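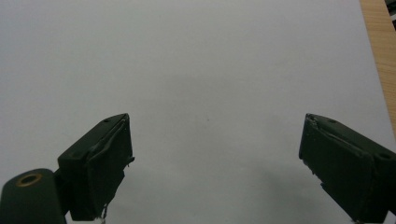

Slide 1. Fingers open over the white surface, nothing held. Covering lifting on both.

Print | E-mail
Last updated: July
Reading time: 2 min

NOTES - pad checks, Climitberg talk

Start with the slide, let them look. Ask who would sign this off. Wait.

Point at left finger first, curled edge on the inner face. Then right, wrinkled seam near the corner. Then the pale strand hanging under the left one, could be fiber, could be tape. Doesn't matter which. Stop and fix.

Our rule at Nernarari, read it out slow:
- look at both inner faces before every shift
- any lifted edge = tool out of use, tag it
- no pressing it back down with your thumb!! (get a laugh, move on)
- change pads in pairs, never one side
- 3000 grips max even if they look fine

Why pairs: new pad one side, worn pad other, part sits crooked. Hondetti line had this, two weeks of bad picks before anyone looked at the fingers. Keep short.

Log sheet. Tool number, grip count, initials. Old form had 8 boxes and people skiped most of them. Now 7. Still too many imo, say so.

Gunn cell does the check at 2 pm too, after lunch changeover. Recomend it but its not in the rule yet.

If asked about glue: dont know, testing, ask me in the fall.

Next slide, the tag. Hand the real one round teh room.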